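Part 3: Setting up your reading corner sound system

If you've come straight from Part 2, your Kvaran amp is out of its box and you've checked that the voltage switch on the back is set to your country. If you skipped Part 2, go and look at that switch now. I'll wait.

In this part we place the two speakers, run the wire, and get the Jaltance player talking to the amp. It took me a whole evening the first time and maybe forty minutes the second, so don't plan it for half an hour before guests arrive. You'll need a tape measure, a wire stripper (scissors work if you're patient), a roll of painter's tape, and the bag of little felt pads that came with the speakers.

Before you start

Pick your chair first. I mean it! Everything in this section gets measured from where your head is when you sit down, and if you're going to shove the armchair over to the window next week you'll be doing all of it again. I moved mine three times before Ginette Thibodeau, who wrote the first version of this guide and has far more patience than I do, told me to put tape on the floor at each leg and leave it alone for a few days.

Caution: keep the amp unplugged from the wall until step 8. Bare speaker wires touching each other while the power is on can kill an amp, and the warranty people will be able to tell.

Placing the speakers

1. Sit in your chair and have someone measure your ear height from the floor. Write it down. The small round tweeter on each speaker should end up within a couple of inches of that number.

2. Set the speakers on their stands and measure the distance between them, center to center. Mine are 180 cm apart, and I like that for a chair that's pulled back a little farther than that. Start there if your room allows it, then adjust by ear later on.

3. Turn both speakers in a little so they point just past your shoulders. If you aim them right at your ears the top end gets a bit sharp, at least to me. Some people love it, so try both.

4. Leave a gap behind them. A hand's width is the least I'd go with, and more is nicer. Speakers jammed up against a wall make everything boom, and audiobooks are the worst for it – every narrator sounds like he's stuck in a barrel. 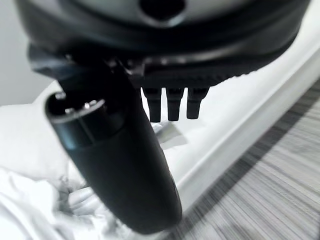 5. Stick the felt pads under the stands if you have bare floors. On carpet, use the spikes instead, and screw them in by hand until they're snug. Don't use pliers. I stripped a thread that way and had to order a whole new foot.

Note: if a stand rocks, loosen the spike diagonally across from the short one by half a turn and check again. Keep going around until it sits flat. It's boring but it only takes a few minutes.

Running the wire

6. Cut two lengths of speaker wire, and cut them the same length even if one speaker sits closer to the amp. Add a good arm's length to whatever you measured. You'll want the slack the day you need to pull the amp forward and get at the back. Coil the extra loosely behind the stand and don't cinch it tight with a zip tie.

Strip a thumbnail's worth of insulation off each end and twist the strands so there are no strays. One side of the wire has a stripe or a ridge along it. I always use the striped side for red, and it doesn't matter which you choose as long as you do the same at both ends of both wires.

7. Connect the wires. Red post on the amp to red post on the speaker, black to black. Tug each one gently. If it slides out, unscrew the post, push the wire in farther, and tighten again.

If the wire has to cross a spot where people walk, go along the baseboard even if it's the long way around. I used to run mine under a rug and I really don't recommend it. The insulation wears through where feet land and you can't see it happening. 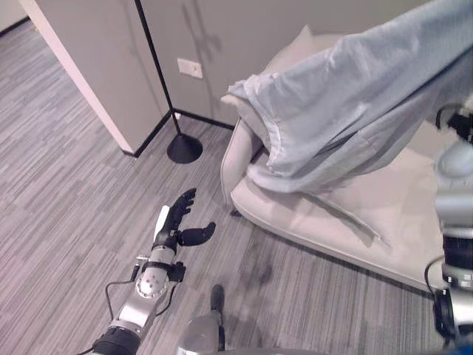
Powering up

8. Turn the volume knob all the way down, plug in the amp, and press the power button. The light goes amber for a few seconds and then white. If it stays amber, turn it off, unplug it, and go back over step 7, looking for a stray strand touching the wrong post. It's almost always a stray strand.

9. Plug the Jaltance into the input marked 2. Input 1 works as well, but it's meant for turntables and will sound loud and fuzzy with anything else. I spent a good while convinced I had a broken player before I worked that one out.

10. Play something you know really well. I use Ilham, a quiet record with one voice and one guitar, and I like it for this job because the voice should sit dead center between the speakers. Bring the volume up slowly.

11. Listen for where the singer is. If the voice drifts to one side, first check the balance knob (mine gets nudged whenever I dust), then check that both speakers are the same distance from your chair.

If the voice seems to come from nowhere in particular and the bass is thin, you've got one speaker wired backward. Turn the amp off, unplug it, swap red and black at one end of one wire only, and try again. The difference is so obvious that you'll laugh.

Settings I use

Tone controls at the middle for music. For audiobooks I turn the bass down two clicks, and late at night I press the Low button, which evens things out so the quiet bits don't vanish and the loud bits don't wake anybody up.

The Jaltance has a sleep timer too. Hold the moon button until the number blinks, then tap to change it. The longest setting is 116 minutes, an odd number I've never seen explained anywhere, and it fades out gently at the end instead of just stopping.

If your player shows firmware 111 on the start screen, run the update before you do anything with playlists. The older version forgets where you were in a long book, and losing your place in chapter thirty is no fun at all. Updating takes a while, and the screen goes dark partway through. Leave it plugged in until the start screen comes back.

Part 4 covers adding a turntable.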